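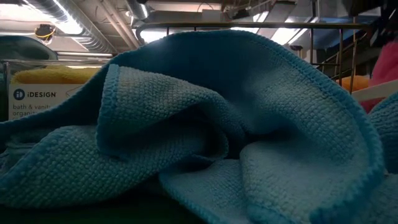 Blue cloth with a stitched hem, pushed up into folds.

Chapter 2
Reading the Layers

What you'll meet in this chapter
Deposits, cuts and fills
The rule that lower usually means older
Pits, burrows and other troublemakers
Drawing a sequence diagram

My first trench was at Skaverwood, in January, in a field that sloped just enough to send all the rainwater to my end. I had been handed a trowel, a kneeling mat and a bucket, and told to clean back the side of the trench until I could see the layers. I scraped away for most of a morning and saw brown. Then I saw more brown. A supervisor came by, crouched down and pointed out five separate deposits in a stretch of soil no wider than my arms, and I nodded as if I had seen them too. (I hadn't. I saw maybe two, and I think one of those was a shadow.)

I'm telling you this because the idea behind stratigraphy is very easy to learn and rather hard to use, and plenty of students get discouraged when they leave the diagrams and meet real dirt. The diagrams in this book have crisp black lines between the layers. Soil doesn't come with lines. You find the edges by color, by texture, by how the trowel sounds when it crosses from silt into gravel, and sometimes by coming back after lunch when the light has moved.

So what is the idea? Stuff piles up. People live in a place, drop things, build things, knock them down and build on the rubble. Rivers flood and leave mud. Leaves rot. If nothing comes along to disturb the pile, whatever is at the bottom got there first, and whatever is at the top got there last. Geologists worked this out for rocks long before archaeologists made a habit of it, and they call it the law of superposition. You'll see that name in every exam you ever take on the subject, so you may as well learn it now.

The words "if nothing comes along" are carrying a lot of weight there. Something nearly always comes along. People dig holes for posts, for storage, for graves, for trash. Rabbits dig. Tree roots push down and then decay, leaving a soft tube that fills with whatever falls in. A coin can travel a long way down a worm-riddled slope, and I have personally been very excited for an entire afternoon about a Roman-looking thing at the bottom of a ditch that was the cap off a soda bottle.

Cuts and fills

When somebody digs a hole, two events happen, and we give each one its own number. The first is the digging itself, which we call a cut. The second is the filling up, which may take an hour or may take centuries. A cut is a funny sort of thing to record, as you can't pick it up or put it in a bag – it's a surface, the place where soil was taken away. But it happened at a moment in the past, and it belongs in the sequence like everything else.

Take the storage pit we'll follow through this chapter, from the settlement at Hodau. Its cut is number 11. It goes down through a clay floor and stops in the natural gravel underneath, 90 centimeters below the level it was dug from. Inside are three fills, with ash at the bottom, then a mixed brown soil, then a dump of broken pots. The pots sit lower in the ground than the clay floor does. If you went by depth alone you'd say the pots were older than the floor, and you'd be wrong! The pit was cut through the floor, so the floor had to be there already, and everything in the pit came later.

Read that paragraph again if you need to. I did when I was a student, more than once, with a different pit in a different book.
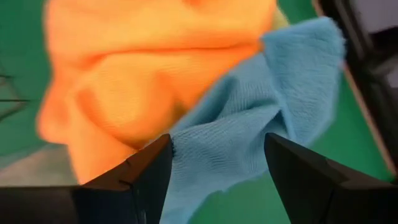 Deposits that lie side by side are where I see the most mistakes, my own included. One layer on top of another is a fairly friendly problem, but two layers that meet along an edge can have got that way in several different orders. Either one may have been there first with the other dumped against it, or one may have been cut away and the gap filled. Look at the orange cloth and the light blue one, crumpled together on the green. The blue runs along the lower right side of the orange, and that much is easy to say, but could you swear to which was put down first? I couldn't. The green surface I'm happier about, since both of them are lying on it. That's exactly how you should write up a section: put down the relationships you're sure of, and leave the doubtful ones marked as doubtful until you've dug a bit more.

At the river terrace we call Bạch, the team had a bank of yellow silt touching a stone wall for its whole length. We argued about it over several dinners. Was the wall built into a trench cut through the silt, or did floods pile the silt up against a wall that was already standing? In the end a small slot dug at right angles to the wall showed thin bands of silt curving up where they met the stones, with no construction trench anywhere. The wall came first. If we'd only looked at it from above, I expect we'd still be arguing.

Before you go on

You'll want a pencil and some scrap paper for the next section, in which we build the sequence diagram for Hodau one box at a time. Some of you will be using Plitico to draw yours, and that's fine, it draws very tidy boxes. Do the first one by hand anyway. The complete context list has 31 entries, though we'll start with only the clay floor, the pit cut and its three fills. Put the latest event at the top of the page and the earliest at the bottom, and leave yourself more room between the boxes than you think you need.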